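4.2 Arbeitsfläche einrichten und Schneidbrett pflegen

Dieser Abschnitt gilt für Küchenzeilen der Reihe Lundley mit Arbeitsplatte aus Marmor und Zubehör aus Bambus.

1. Netzstecker der Kleingeräte ziehen. Geräte vollständig abkühlen lassen.
2. Vorratsbehälter an der Rückwand aufreihen. Häufig benutzte Behälter nach vorn stellen.
3. Schneidbrett mittig auf die Arbeitsplatte legen, Saftrille nach oben.
4. Lose Kabel vom Brett nehmen, bevor Lebensmittel darauf verarbeitet werden.

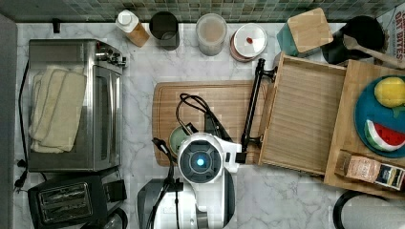 VORSICHT: Heiße Bleche nicht direkt auf Marmor abstellen. Säurehaltige Flüssigkeiten (Zitrone, Essig) sofort aufnehmen, sonst entstehen matte Stellen.

5. Zwischen Toastofen und Schneidbrett mindestens 8 cm Abstand einhalten. Die Glastür muss sich ungehindert öffnen lassen.
6. Schalen nur auf ebenem Untergrund abstellen. Keramik nicht über die Brettkante ragen lassen.
7. Deckel der Vorratsbehälter nach jeder Entnahme schließen. Cerealien nehmen sonst Feuchtigkeit auf.
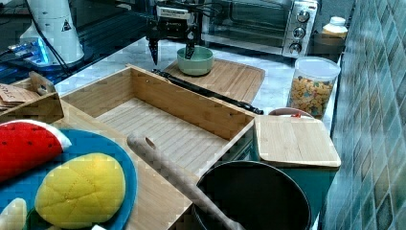
Hinweis: Tabletts mit erhöhtem Rand eignen sich für Kleinteile und trockene Ware. Als Schneidunterlage sind sie nicht vorgesehen.

8. Bambusteile feucht abwischen, nicht einweichen, nicht in die Spülmaschine geben.
9. Stehend trocknen lassen, danach dünn mit Pflegeöl Rincombe (Best.-Nr. 1554) einreiben. Einwirkzeit: etwa 5 Stunden.
10. Überschüssiges Öl mit einem trockenen Tuch abnehmen. Behandlung alle 2 Monate wiederholen.

Hinweis: Griffstangen aus Metall nicht mit Scheuermittel reinigen. Montageschrauben handfest anziehen.

Anmerkungen von Anwendern zu 4.2

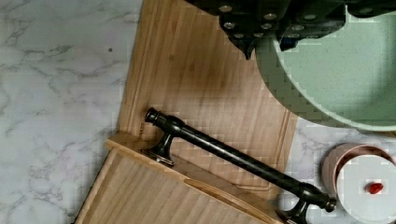
Maiara Moura: Bei Schritt 9 fehlt der Hinweis, dass auch die Unterseite geölt werden muss. Mein Brett hat sich nach einseitiger Behandlung verzogen. Bitte ergänzen.

Redaktion: Wird übernommen. Ober- und Unterseite sind gleichmäßig zu ölen, die Saftrille mit einem Pinsel.

Weiter mit 4.3 Schubladen und Auszüge.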